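Setting up the Nemudetti tabletop kit: mounting, calibration and a first pick-and-place routine

Tarnitz Bench Notes, February 2026

The Nemudetti kit ships as two cartons. The larger one holds the arm, the base plate and the power supply. The smaller one holds the gripper, the cable loom and the control box. This page covers assembly through the first repeatable routine. It assumes you have already installed the Risby control software and can log in to it.

What you need

Hex keys in 3, 4 and 5 mm
A torque driver
A steel rule at least 600 mm long
A flat work surface with clearance above it for the arm
A network cable (the one in the carton is too short for most benches)

The base kit lists at $1,060. The Stevens calibration set is a separate purchase at $238, for a total of $1,298. You can calibrate without the set by touching off on a printed grid, but the result drifts and has to be repeated after every gripper change. The steps below assume you bought it.

Step 1. Mount the base

The plate accepts either upright or inverted mounting. Inverted takes longer and leaves the work surface free. Fit all four bolts finger-tight, then tighten in a cross pattern. Check the plate against the rule in both directions. If light shows under the rule, loosen the bolts and shim.

Set the mounting orientation in Risby before applying power to the joints. The gravity model depends on it. With the wrong setting the arm sags or jumps on release -- keep one hand near the stop button the first time either way.

Step 2. Route the cables

Run the loom along the outside of the upper segment and leave a loop at the elbow about as wide as your hand. Move each joint through its full range with the power off. The loop should never pull straight. Tie it down only after this check.

Step 3. Calibrate

Clamp the Stevens target to the bench. In Risby, open Setup, then Tool, then Touch-off. Bring the tool to each of the 5 points in the order shown and accept each one. The software reports a residual when it finishes. Anything under 1 mm is fine for household-sized objects. Above that, check the gripper screws before you repeat the procedure.

Step 4. Define the work area

Draw the work area as a set of boxes, each with its own floor height. A kitchen layout needs several, and a single flat plane will not do.

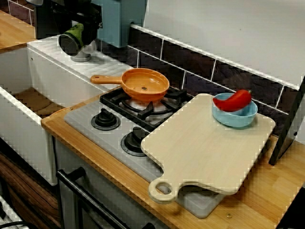
Floor heights should be taken from the highest solid point in each box, plus a margin for whatever will rest there. Start with the drainer or other surface nearest the gripper's park position, and treat its ribs as the floor, ignoring the grooves. Give the sink basin a box of its own. On the stove side, the orange pan sits on top of the burner grates and its long handle points back toward the drainer, so the keep-out zone has to include the handle as well as the bowl of the pan. The cutting board overlaps the stovetop, which means one board needs a height that holds across both surfaces. For the small bowl, size the zone to the pepper lying across it; the pepper is longer than the bowl is wide.

Save the layout under a new name. Risby overwrites the default without asking.

Step 5. Record the first routine

Set speed to 20 percent. Record an approach point, a grasp point and a retreat point, then the same three for the release. Play it back once with the gripper open and nothing in the pick position. If the path is clear, place the object and run it again.

Raise the speed in small steps. Above 60 percent our unit overshot the release point by a few millimeters, and lowering the acceleration value to 0.4 corrected it.

Faults seen during setup

E12 on power-up: orientation not set. Return to Step 1.
Gripper closes but reports no contact: force threshold too high for light objects. Lower it under Tool, then Grip.
Joint 2 warm after an hour: normal up to 50 C at the housing. Above that, reduce the hold current.

An update to the Risby software is scheduled for April. Export your layouts before you install it.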